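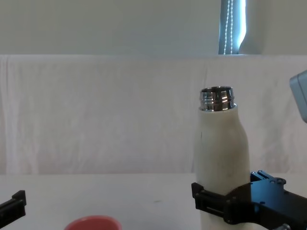 About Hinden

Hinden is an independent test laboratory for reusable drinkware and food containers. Colleen Girard founded the company after leaving the quality group at Deschamps, and she still signs every final report.

We occupy one building in Zunine and employ 13 people. Standard work covers heat retention, drop resistance, thread wear and coating adhesion. A retention series runs 200 minutes per sample, with readings logged at fixed intervals. Thread wear is tested to 110 open-and-close cycles — more on request.

Clients include small brands and importers such as Ginov. Samples are kept until the May following the report, then returned or recycled.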